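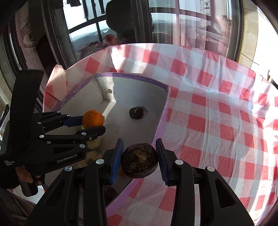

Unit 6. From wrist video to a grasp label

Notes for the perception and control course, Femke Bosman

6.1 What the wrist view gives you

In the hand-held gripper data we use for Lab 3, the camera moves with the tool. The fingers therefore stay in nearly the same pixels from one clip to the next, and the fruit is what changes. This makes two jobs easy. A fixed mask can cover most of the gripper body, and the gap between the fingertips can be read straight off the pixels.

It makes a third job harder. A large mangosteen held between the pads hides much of what lies below it in the box. Your detector has to report partly covered fruit with a lower score and leave it in the list. Dropping it will hurt you in 6.4.

6.2 Masks when there are two grippers

The fixed mask only covers the gripper that carries the camera. The second gripper can enter from any side, so it needs its own segmentation on every image. In Palness, load the class file with "tool_self" and "tool_other" as separate classes. If you merge them, the tracker will hand the orange in the other gripper to your own fingers as soon as the two come close.

Check these cases by hand before you train:
- dark fruit against black links
- a dark fingertip crossing in front of a held fruit
- sunlight on a checkered cloth behind the box, which gives strong false edges
- glass in the background, with reflections

6.3 The hold label

Each time step gets one of four labels: open, closing, holding, releasing. Width alone does not decide it. A mangosteen stops the fingers early and a small citrus fruit stops them late, so a single threshold on width fails on mixed produce. Use this rule:

1. Smooth the width signal over 14 samples.
2. Mark "closing" while the width is falling.
3. Mark "holding" when the width is steady and the fruit mask touches both pad masks.
4. Mark "releasing" at the first rise after that.

Touching masks in one view do not prove contact, as one thing may only be in front of the other. That is why step 3 needs the steady width too.

6.4 Choosing the next pick

The planner in Espiritu takes the list of detected fruit and ranks it by free space on both sides. A piece lying alone near the back wall will rank high even if it is small. Half-hidden pieces rank low but must stay in the list, or the planner will report the box as cleared too soon.

Lab 3

The set has 687 clips. Train on 380, keep 78 for validation and leave the rest alone until the final run. Hand in the label file, your class file and one page on where the hold label failed.

Reading: Chapter 4 of the course reader, up to the section on time alignment.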